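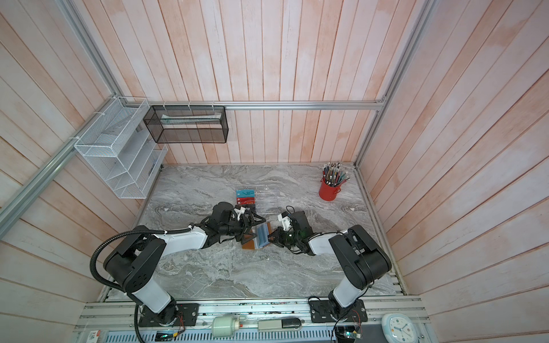
# Gallery: Teaching by Demonstration at the Dimitrov Laboratory

The Dimitrov Laboratory studies how two-armed robots may learn everyday desk work from people. Its staff do not write out each motion in advance. A trained operator guides a pair of arms through the task by remote control, and the motions are recorded for later study. The pictures in this gallery were selected by Doina Tomić, who directs the demonstration program, and are offered for the use of visitors, partner schools, and members of the press.

The gallery opens with the card-handling station. Both grippers have been brought together over the middle of the table, where the small items lie between them. Two-handed work of this kind receives particular attention in the program — an operator must manage both sides at once, and hesitation in one hand is soon felt in the other.

The clear acrylic holder behind the grippers has several slots. Three cards stand upright to its left, one teal and two red. The word "VIP" can be read on the teal card and on the front red one.

Colored pencils in a red cup occupy the back-right corner, and a wire-mesh basket hangs from the rail on the back wall. The surrounding walls are of pale pink-and-white planks.

## About the Demonstrations

Operators work in pairs. One guides the arms, and the other follows the written task sheet and marks each attempt as accepted, repeated, or set aside. The two exchange places after 50 attempts. A task is considered complete when 1000 accepted attempts are on file, and the first 100 are reviewed in full by a senior member of staff before the remainder may proceed.

New operators begin with a single arm. They are introduced to remote control through the Tillik course, a set of practice tasks written at the laboratory, and move to paired arms only with the approval of their supervisor. Earlier experience with machines is not required. Several of the present operators came to the program from clerical and teaching positions, and their knowledge of ordinary desk work has been of considerable value in the writing of task sheets.

Certain tasks are also taught by hand. In these sessions the instructor holds the arm directly and moves it through the required path at low speed. The method is used chiefly for short motions, such as approaching a slot at the correct angle, and the results are filed separately from those obtained by remote control.

Attempts that end in a dropped or misplaced item are kept. They are stored under the same task number with a note by the second operator, and are consulted when a task sheet is revised.

## Use of Pictures

Pictures in this gallery may be reproduced for teaching and news purposes with the credit line "Dimitrov Laboratory, Plurness." Alterations other than cropping require written permission. Requests for larger copies should be addressed to the Office of Doina Tomić, Brandgate Building, Room 2, and should state the intended publication and the date by which the material is needed.

The next additions to the gallery are planned for November.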